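Testing the Planner Before the Arm Moves

How one tooling team uses a simulated kitchen counter to find errors in its control stack

19th August

Most failures in robot manipulation are blamed on the gripper. In the logs kept by the software group at Kostari, the larger share starts earlier, in the step where a camera image becomes a list of objects with positions. A planner given a wrong position will produce a valid path to the wrong place, and the controller will follow it closely.

Kostari builds Carnon, a software package that sits between a robot's cameras and its motor controller. It handles object detection, pose estimation, grasp selection and path planning. Since June the group has run every new build through a set of 197 simulated tabletop tasks before it is allowed near hardware. The tasks are stored as plain text files that name the objects, the arm, the camera positions and the goal. A renderer produces the images, and the perception module receives only those images.

A typical task takes place on a marble counter with a bowl and an object to be moved. The surface is chosen with care. Fine, pale veins produce many short edges, and an edge-based detector will propose object outlines in places where there is only stone. Cast shadows add another set of outlines, often with stronger contrast than the objects themselves.
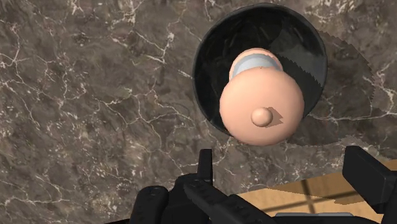

Gripper-side view in simulation: a peach-colored object in a black bowl, with shadow across the marble.

The black bowl is a separate problem. A dark, glossy interior gives the depth estimator little to work with. Carnon's earlier releases filled the missing depth values by averaging their neighbors, which raised the estimated floor of the bowl and placed the contents too high. The current release marks those values as unknown and passes the gap to the planner. The planner then treats the unknown volume as occupied until a second view reduces it.

That change affected the planner more than expected. With the volume marked as occupied, 44 of the tasks had no legal grasp on the first attempt. The fix was a routine called Flarnumus, which picks the next camera position. It scores candidate views by how much unknown volume each one would remove, subtracts a cost for joint travel, and moves the arm to the best one. Grasp selection is run again after each new view. The routine stops when a grasp passes the clearance check or when the view budget runs out.

Clearance is computed against the full scene. In a cluttered task, the swept volume of the fingers matters more than the final grasp pose. A tall cylinder next to a thin spire leaves a narrow corridor for a parallel gripper, and the order in which objects are handled changes the width of that corridor. 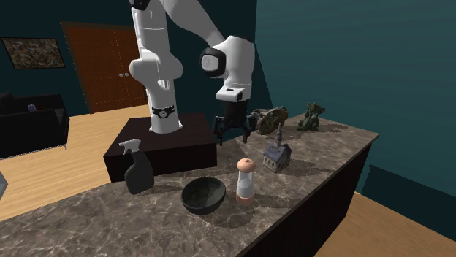 The simulated counter from the room side, with the gripper open above the area between the grinder and the church figurine.

The planner works in two stages. The first samples arm configurations and connects them into a coarse path, using simplified convex shapes in place of the real objects. The second smooths the path against the detailed meshes. A convex shape around a figurine with wings or a roof peak encloses a large amount of empty space, so the first stage tends to be conservative. When it fails, Carnon splits the shape into smaller parts and tries again, up to a limit of 2 splits. Further splitting was tested and dropped. It solved few additional tasks and made planning time hard to predict.

Control is the simplest part of the stack. The smoothed path is sent as joint targets at a fixed rate, and a monitor compares commanded and measured positions. If the difference stays above the threshold for 30 consecutive cycles, the motion is halted and the state is written to disk. The same monitor code runs in simulation and on the real arm, so a halt recorded on hardware can be loaded and replayed on a workstation.

Replay is handled by Munasinghe, the group's internal viewer. It shows the rendered camera images, the estimated object poses and the planned path on one timeline. An engineer can change one value, such as an object pose, and rerun the stages that depend on it. The remaining stages are read from cache. Most regressions are assigned to a module this way without a full rerun of the task.

The approach has known limits. Rendered shadows have harder edges than those measured in the lab, and contact between fingers and smooth plastic is modeled with a single friction value. A task that passes in simulation is scheduled for hardware, where it can still fail on slip. The group keeps those failures in a separate list, and the contact model is the next component due for replacement.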